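The Long Wait for a Robot That Tidies Up
Machines can weld a car door in seconds. Moving a bowl onto a shelf is still an afternoon's work.

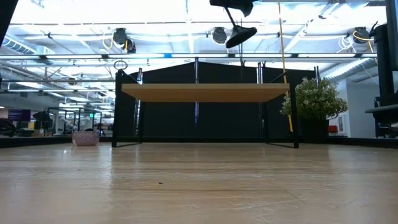

Deepika Thevar

The bowl is pink and speckled, with a pattern on the outside, and it weighs next to nothing. My nephew, who is four, could put it on the shelf if you asked him nicely and then asked him again. At Trornusby, a robotics company that has been telling investors since December that household help is close, getting a bowl onto a wooden shelf is a research program.

I had gone to see it because I was tired of watching the videos. You know the ones. A machine folds a T-shirt, a machine waters a plant, a machine wipes a counter in somebody's very clean kitchen. The music swells. In the corner, in small gray type, it says the footage has been sped up, and sometimes it also says a person was steering.

What I found was a table in a big industrial room with ducts and pipes overhead. The furniture is a black metal stand with a single wooden shelf. A plant with small white flowers lives next to it in a black pot. Hanging over the whole thing is a black gripper, and a yellow cable drops down past the end of the shelf. If this is the home of the future, it's short on clutter.

That was my first complaint, and I took it to Nisreen Semaan, who runs the tidying work at Trornusby and has the patience of someone who gets this question every week.

"We start with almost nothing on the table," she told me. "Then we add things until it breaks. It breaks pretty early."

How early? The system, which the company calls Saliba, was given a run of 798 attempts at a single job: pick up one small object from a tabletop and set it on the shelf without knocking anything over. Semaan wouldn't give me the success rate for the full run. She did let me sit through 50 tries one morning, and I kept a tally on the back of a parking receipt. Saliba finished the job on 31 of them. It dropped the object nine times. The other ten it simply stopped, arm in the air, until somebody reset it.

Thirty-one out of 50 is a fine number in a lab. In a kitchen it means a broken dish before lunch.

Semaan objects to that kind of arithmetic, and she has a point. A failed try at Trornusby includes plenty of things a homeowner would never notice, such as a bowl set down a little too close to the front of the board. But the stops bothered me more than the drops. A person who can't get a grip on something turns it, slides it, uses the other hand, swears. Saliba waited.

Plants are worse. I asked whether the machine could move the potted one to make room, and got a laugh from the two engineers at the next desk. Leaves bend and spring back, they hide whatever is behind them, and they never look the same twice. Software that has learned the outline of a bowl has very little to say about a bush. For now the plant is something to be avoided, and on one of the tries I watched, it wasn't.

None of this is news to people who build robots. Factory arms do wonderful work because the factory has been built around them. The part shows up in the same spot, facing the same way, all day long. Take away the jig and the conveyor and you have taken away most of what made the machine look smart. Your house has no jig. Your house has a mail pile.

The industry's answer is more practice. Feed the machine enough examples, the thinking goes, and it will start to cope with things it hasn't met. Trornusby has collected 3,000 hours of it, much of it with a person guiding the arm by hand controls, and Semaan says the gains are real. Last year Saliba couldn't handle anything with a curved side. Now it usually can. I believe her. I also noticed that when one of the engineers swapped the usual bowl for his own coffee mug, the first four tries went nowhere.

Shop floors ought to be easier, and that is where the money has been going. Mumdale, a mail-order warehouse that sells garden supplies, tested an arm from a rival outfit called Clenitwood for restocking low shelves. I called the floor manager to ask how it went. She said the arm did well with boxes and badly with bags, and that most of what she sells comes in bags. Her crew ended up sorting the stock ahead of time so the robot would get only what it could lift. By the end of the trial, one worker was spending most of a shift getting things ready for the machine that was supposed to save him the trouble.

She sent it back. She'd look at another one, she said, in a few years.

That "few years" has been with us for a long time. It gets said at every trade show, and the date slides along with the calendar. When I asked Semaan for hers, she declined to give one, and I thought more of her for it. Her bosses are less shy. The company's pitch deck has Saliba loading dishwashers in paying customers' homes before the decade is out – with an asterisk, and I couldn't find the footnote that went with it.

I don't think the work is a waste. Somebody who can't lift an arm above the shoulder would be glad of a machine that puts a bowl on a shelf, even slowly, even with a fumble here and there. Semaan talks about those customers first, before the busy couples in the pitch deck, and they may turn out to be the ones who'll put up with the stops and the resets. But they are also the people least able to pick up what it drops.

Before I left I asked if I could try the job myself, using the hand controls. It took me six minutes to get the bowl up there, and I clipped the stand on the way. Semaan said that was better than most visitors.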